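The Number on the Slide

The number that got everyone's attention was 571. That is how many practice runs, performed by people steering a pair of robot arms by hand, the Letora group says it needed before its system could handle a kitchen task it had never been shown. Older methods wanted thousands, and wanted them for every task separately. When Luuk Hendriks put the figure on a slide in November, half the room took out their phones.

I have been writing about household robots for long enough to distrust a slide. So I asked to see the spreadsheet, and to his credit Hendriks sent it the same evening, along with a note that said "please read the second tab."

The second tab is where the story gets smaller.

Letora's idea goes like this. A person drives the arms through a chore: take the lid off a pot, put a vegetable in, put the lid back. The software records what the cameras see and what the joints do. Most labs then train a network to copy the motion. Letora trains it first to guess which part of the chore it is in, and only then to choose a motion that suits that part. Hendriks calls these parts "beats." A robot that knows its beat, the argument runs, can lose its grip, notice that it is back in the beat before, and try again.

It is a sensible idea. It is also an old one, and people have been cutting chores into chunks for decades. What Letora claims is that the beats need no labels. The network finds them alone.

I spent a morning with the group while they set up trials. Most of the work is slower than the videos suggest, since the videos run at nine times normal speed, a detail given in small gray type in the corner. Karthik Sultana, who runs the bench, resets the objects after every attempt and writes down a score before anyone else can offer an opinion. He is strict about it. A lid that lands crooked is a failure. A lid that lands crooked and then gets nudged straight is a failure too, under rules he wrote himself after an argument last spring.
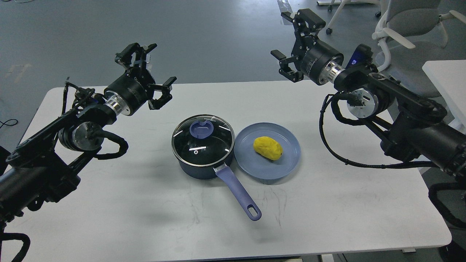 Strict scoring helps, but it can't fix the question of what is being scored. The headline result comes from 900 trials, and the group reports a success rate on "new" tasks that would be impressive if new meant what you and I would take it to mean. The second tab lists them. One new task is the old task with a different plate. Another swaps which arm goes first. Of the 25 tasks called unseen, I counted 16 in which every object had already appeared in training, doing more or less what it does in the test.

That leaves nine. On those nine the system did worse than the older copying method on four, the same on two and better on three. There is no slide for that.

I put this to Hendriks over the phone. He didn't argue with the count. "We should have split the table," he said. "I think the three are the interesting part." He may be right. The three all involve a lid or a cover, something that has to come off before anything else can happen, and there the system recovered from slips in a way the older method never did. If you squint, that is the beat idea doing its job.

I am less willing to squint than Farzana Herath, who works on arm control at Brusberg and has no stake in Letora. She thinks I am being unfair. Her view is that a method which helps on one kind of chore is worth having, and that I would be rude about any result short of a cooked dinner. Fair enough. But the paper doesn't say "helps with lids." It says "general."

Janaka Abeysekara, at the Selvanayagam lab, has tried to repeat the result. He got his own arms running the published code in two weeks, then spent two months finding out why they hovered over the table and did nothing. The trouble was a camera mounted a little higher than Letora's. Once he moved it, the arms worked. He finds this encouraging. I find it alarming — a kitchen does not come with a bracket at the right height.

And then there is the food. Test objects in this field tend to be stiff, bright and the same from one day to the next, so that trials can be compared. I understand why. A real potato is dirty, it rolls, and it is never the same potato twice. The group says tests with real vegetables are planned. I looked for them in the paper and found one sentence under future work.

Shafiq Chowdhury, who buys equipment for the catering firm Gunda, was at the November talk as well. He has seen a lot of these and has a question he asks at all of them: how long between failures, in hours, with staff who are not your students? Hendriks told him they hadn't measured it. Chowdhury wrote that down and thanked him. He told me later it was the best answer he'd had all year, and that he would not be placing an order.

Letora is now gathering a second set of runs, with the camera moved between sessions on purpose. Sultana has asked for the unseen tasks to be picked by someone outside the group. As of this writing they hadn't settled on who.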